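Frayed lining on gripper fingers at a bagging cell

Faltier
Our cell runs hand-held grippers to record bag-to-tray transfers. The lining has begun to fray. Should it be replaced, or may it be trimmed?

Birker
Trim it.

Louro
Replacement is advised after 14 shifts — trimming is a short-term measure. 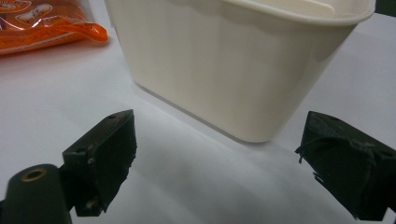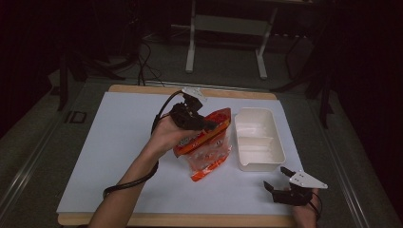
Lining wear should be judged on both fingers before each session. Loose threads on the inner face, as on the right finger in the close view, call for a new strip.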